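Mendville Workroom: Benches and Small Goods
Gallery, page 2

The tables at the Mendville unit are used for sorting knitwear and small household goods ahead of packing. Each has a wood-grain top with rounded corners and a cable hole near the back edge. Goods are sorted by type, paired, and placed in an open basket. Entries are grouped by station, and stock numbers are given where the item has one.

Station 14: gloves and basket

Fingerless gloves, gray with pink cuffs, stock number 2326. They are laid flat, side by side, for pairing. The basket at left has a gray rim and a salmon-pink interior, with a slot handle in the far end. Its long side runs front to back, which leaves the middle of the table clear for handwork.
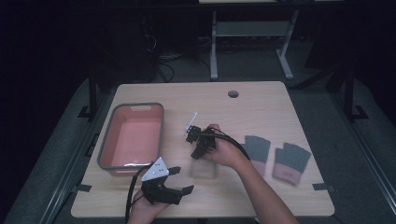
Station notes

Pairs are matched on cuff length before they go in the basket. Singles are held until Wednesday and then moved to the Skamville shelf. Full baskets are carried to the packing bench with the stock slip on top.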